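Gripper closes too early with Kiren planner

Britt-Marie Aasen
Hello all! I'm running Kiren on a small arm, picking a little white object off a grey mat and placing it on a round green lid. The wrist view is a fisheye one.
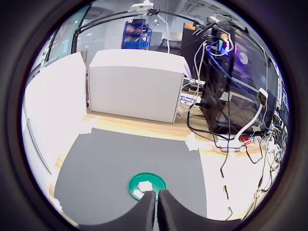

My grasp point lands 13 mm short every time - lovely and consistent, but short.

Berge
Have you undistorted before the planner sees it? Mine did the same until I recalibrated with 11 poses.

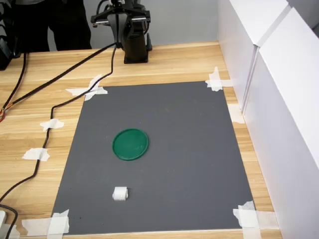

Do keep a few poses near the mat corners too, as the fit is poorest there.

Tredside
Try a lower speed?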